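Drying tansy and yarrow without them going brown?

Bedamel
Posted Saturday, 9:14am
I grew a row of tansy and yarrow at the allotment this year, mainly to dry. First lot went up in the shed at the end of July, hung upside down in bunches. The yarrow is fine. The tansy has gone a sort of khaki and drops bits every time the door opens. I've got a second cutting to do and don't want to lose that as well. What am I doing wrong? Shed has one window, facing south.

Zultthorpe
Posted Saturday, 9:40am
The window. Light takes the colour out faster than anything. I dry mine in the airing cupboard with the door on the latch, and they come out the same yellow they went in. Two weeks for yarrow, bit less for statice.

How thick are your bunches? If you can't close your finger and thumb round the stems it's too many.

Bedamel
Posted Saturday, 9:58am
Thicker than that, yes. I used whatever fitted in one elastic band.

Mandla V
Posted Saturday, 10:22am
I don't agree about the airing cupboard. Ours is warm but there's no air moving and I lost a whole batch of lavender to mould in there. A spare room with the curtains shut and the window open an inch does better. Slower, but you don't get that musty smell.

I'd also look at when you picked them. Tansy wants cutting when the buttons are just coloured up and still hard. Once they go soft in the middle they'll brown whatever you do.

Zultthorpe
Posted Saturday, 10:31am
Mould means they went in wet. Cut after the dew has gone, so mid-morning at the earliest. I've used the same cupboard for years and had mould once, after picking in drizzle.

Mandla V
Posted Saturday, 10:45am
They weren't wet. It was a dry week. I think it depends on the house.

Cadi Pritchard
Posted Saturday, 11:30am
I do these to sell at the Christmas market, so I've tried most methods. I dried 73 bunches last year, in the loft mostly, and lost 6. The six were all nearest the skylight, so I'm with Zultthorpe on light. I'm with Mandla on picking early.

Elastic bands are right, by the way. Stems shrink and string lets them slip. Strip the lower leaves before you hang them. Leaves on tansy hold a lot of water, and they go to dust later anyway.

For arranging, I leave the small yellow stuff until last and put it in one sprig at a time round the edges. If you push a whole handful into the vase together, the heads knock off each other.

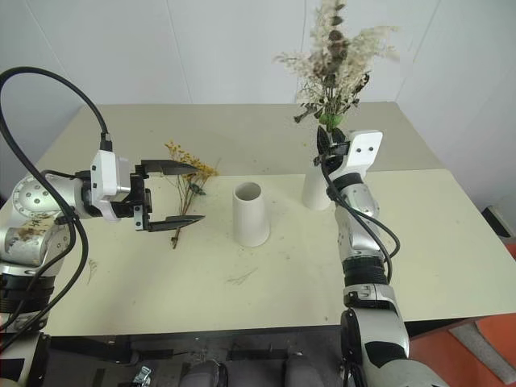 Little yellow sprig still to go in with the rest, white vase at the back.

Bedamel
Posted Saturday, 11:52am
Thanks, that's useful. Do you spray them with anything? My sister uses hairspray on hers.

Cadi Pritchard
Posted Saturday, 12:10pm
I used to. It does hold the seed heads together, but it goes tacky and then every bit of dust in the house sticks to it. It's also flammable, so keep it well away from candles. I stopped three years ago and haven't missed it.

silviu_t
Posted Saturday, 12:48pm
Hairspray is fine if you use the cheap unscented sort and do two light coats. Pampas grass is impossible without it. I wouldn't bother on yarrow.

Has anyone tried silica gel? I bought a 700g tub from the craft shop and used it for roses. Good colour but it took an age to brush the grains out.

Mandla V
Posted Saturday, 1:05pm
Silica is for single heads, roses and dahlias and so on. For a row of tansy you'd need buckets of it. Hanging costs nothing.

silviu_t
Posted Saturday, 1:11pm
Wasn't suggesting it for the tansy. You can dry the gel out in a low oven and use it again, so it's not as dear as it looks.

Zultthorpe
Posted Saturday, 2:20pm
Bedamel, if the shed is all you've got, pin an old blanket over the window and leave the door ajar on dry days. Bunches of eight or ten stems. Leave a hand's width between them.

Also keep tansy away from anything that grazes. I wouldn't hang it over the rabbit hutch.

Bedamel
Posted Saturday, 6:35pm
No rabbits, just mice. Have put a blanket up and split the old bunches into smaller ones, though I think they're past saving. Will cut the second lot tomorrow if it stays dry, half for the shed and half for the back bedroom, and post how they do.

Mandla V
Posted Saturday, 6:50pm
Label which is which. I never do and then can't remember.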